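Stuvel bench, pre-session inspection
Task: sorting into divided box, two hand-held grippers
Checked by: Zinhle Hendricks
Date: 6/12/20

1. Table
Surface wiped down. OK.
Comment: a few tiny specks left on the white top. Acceptable.

2. Box
Lid fully open and lying flat, latches clear of the fingers. OK.
Comment: the tinted plastic throws a faint shadow on the table. Keep the lamps as they are for all 204 trials so the method stays the same.
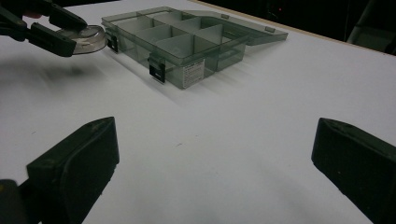
3. Grippers
Finger pads secure, no splits. OK on right. Left to be rechecked.
Comment: Marta Koval reported play in the left linkage in February. Pivot screws tightened, and Ostap to test again after 3 trials. Round items are the hardest to pinch cleanly, so use one of those for the test.

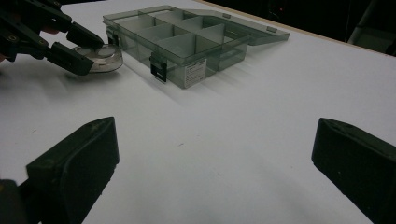 If it slips, log the trial as failed and do not repeat it. The Flatden results left out repeats and ours must match.

4. Operator
Hands behind the plates, sleeves back. OK.
Comment: stop after 2 slips in a row and tell Fuseini Ankrah.

Signed: Z. Hendricks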